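Bin picking: success rate falls after 100 attempts with no retraining. Is my evaluation wrong?

Asked by Crisanto Cruzado

I am reproducing the Lill grasp ranking method on a KUKA arm with a parallel-jaw gripper. The network was trained on 200 labeled grasps and is frozen during the test. Over the first 100 attempts the results match the paper. After that, success drops steadily. Objects are put back by the arm itself, released over the bin after each grasp. I reset the bin by hand only when it is empty. The mix includes glass, soft items and dark flat items.

The bin is clamped at its top corners, so I have ruled out a shift in the bin frame. Camera calibration was checked before and after the run and agrees.

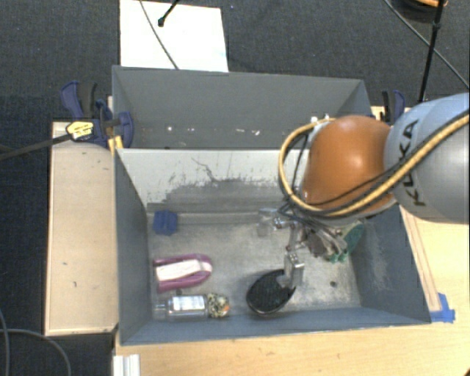

Mechthild Trummer: Your attempts are not independent. Easy objects get regrasped and dropped near the middle, while hard ones migrate to the walls and stay there. By attempt 100 the test distribution is no longer the one you trained on. Fix a set of 40 start layouts, restore one before every attempt, and report success per layout. Also log distance from grasp point to nearest wall. If the drop disappears once you condition on that distance, you have your answer.

Florante Sison

Had the same thing. Try more training data.

Nestor Fajardo

More data of the same kind will not help if the labels all come from freshly poured bins. Mechthild's test should come first. Separately, check depth on the clear and dark objects. On our Tunness setup, 124 failures were logged as "slip" and most were missing depth returns, so the fingers closed at the wrong height. Split the failure codes before comparing with the paper.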